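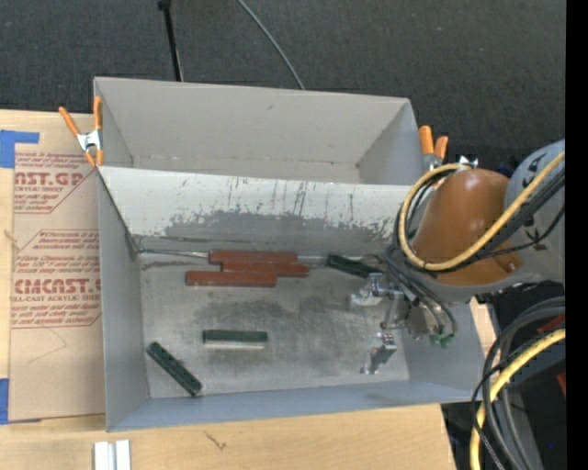

How often should a small workshop or storeroom be checked for trip and fire hazards? Once a month is enough for most, and one more time after any big delivery.

4 min read · 38 shares

I wrote this list for the rooms we use at Ballow, where we keep paper, paint and spare parts. Other people asked for it, so I put it on the page with my comments from the July round. I do it at 7:30 in the morning, before the first people come and put their bags on the floor.

FLOORS AND WALKWAYS

1. Main walkway is clear from door to door.
OK. The tape on the floor is still good near the entrance but gone by the sink. New tape is ordered.

2. Carpet edges lie flat.
Not OK in the back room. One edge has lifted by the radiator and I caught my shoe on it. Glued the same day, to be checked again next month.

3. No cables cross the walkway.
OK, except the fan. The fan has a short cable and everybody solves this with an extension. I moved the fan.

SHELVES AND BINS

4. Tall shelves are fixed to the wall.
OK. I pull each one gently with the hand, at shoulder height.

5. Heavy things are stored between knee and chest.
Partly. The Festberg boxes were again on the top shelf. They are not so heavy when you put them up, but they are heavy when you take them down.

6. Bins have no cracks or sharp edges.
Run a gloved finger along the rim and the dividers. Scratches and worn surface are only looks, and I don't write them down. A crack at a corner I do write down, and the bin goes out of use. Dirt in the seams goes on the cleaning list, which is a separate paper.

FIRE

7. Extinguisher is in its place, seal whole, needle in the green.
OK. Number 697 by the door is due for service in autumn.

8. Fire door closes by itself from any position.
Not OK. It stops a hand's width before the frame. Kaja Šimkus adjusted the closer and it shuts now – please do not hold it open with the paint can.

9. Nothing is stored in front of the electrical panel.
OK.

10. Oily rags are in the metal can with lid.
OK. Lid was open, closed it.

LADDERS

11. Feet, hinges and steps without damage.
The Alska step ladder has one rubber foot missing. Label "do not use" attached, the new foot costs less than lunch.

12. Ladder is stored so it can't fall.
OK with the strap. Without the strap it slides.

FIRST AID

13. Box is complete and the dates are good.
Two plaster packs missing, eye wash is good until winter. I ask again that people write on the card when they take something.

Open points go on the board with a name and a day. When a point stays open for two rounds I write it in red.

Laine Lill

3 comments

Ķēniņš
Point 8 is the same in our building. We changed the closer twice, then found that the hinge was loose. Maybe look there also.

Marge T.
Do you have a printable version? My shop is tiny but I would use the ladder part.

Laine Lill
Ķēniņš, thank you, I will look at the hinge. Marge, not yet, but you can copy the text, I don't mind.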